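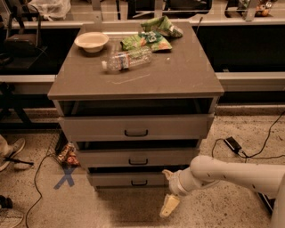 Okay, drawer weekend update for everyone who has been following Zunora, and thank you to the people who kept nudging me for one. I spent most of Sunday, March 3, 2024 at Prergate with the arm and the chest of drawers, and I have a lot to say about handles. Settle in.

For the new folks: Zunora is the arm I've been putting together in the shared workshop since the fall, and the current goal is that it can open a drawer, put something in, and close it again. My mother does this many times a day without thinking, and I have been at it since the start of February.

The bottom drawer is the hard one. The top one is at a nice height and the arm comes at it fairly straight, but for the bottom it has to fold itself down beside the chest and come up at the handle from a pretty awkward angle. The elbow runs out of room before the fingers do, if that makes sense to anybody who has tried to get a pan out from under a sink.

So this weekend I moved the arm's base a little farther out to the right and raised it 2 inches on blocks. Much better reach down low! Slightly worse reach across the top, where I'd like it to pick up the bowl one day, but I can live with that until spring.

The fingers are new too. The last pair was printed in a harder plastic and kept skating along the handle like it was buttered. The new pair has more give, and I rounded the tips so they slide in behind the handle a bit more easily. I went through so many versions of that curve, and the one I like best is almost the first one I drew (of course it is).

Somebody asked about parts cost. The controller is a Sorkix board I bought used for $42 from a member who was clearing out a locker, and it's been great, apart from the connector on the side that you have to press in and then sort of believe in. Motors were the big expense. I'm not adding it all up in public, my family reads this.
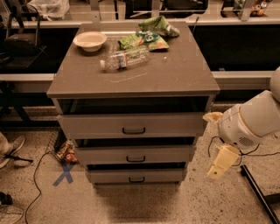 The blue tape X is the best thing I did all month, and it cost me a few inches of tape. Before that I was putting my mark wherever looked right, and then spending an evening wondering why Saturday's numbers didn't match the ones from the night before. If you share a space where things get shoved over for sweeping, tape your floor.

I also left the top of the chest cluttered on purpose – bowl, water bottle on its side, a couple of green snack bags – so that I'd stop tuning everything for a perfectly bare surface. Nobody's dresser at home looks like that. Mine has receipts and one sock on it.

Next up is the slow part, which is logging. I've set the recorder to keep up to 2,000 pulls before it starts overwriting the old ones, and I'd like a decent spread across all the drawers, including ones that start partly open, which it still finds confusing.

Cables are on my list too, before you write to me. The loops by the gripper need a proper sleeve, and the ones on the floor need to go along the wall. Benavides Hardware has the split tubing I like, and I keep getting there after they close.

If you've gotten a soft finger to hold on to a thin handle without it slowly creeping off, please tell me what you used. I've tried rubber bands, a strip of shelf liner and some tape, and the shelf liner is winning so far, though it does leave little bits behind. I'll be back at the bench Thursday night – come say hi if you're a member!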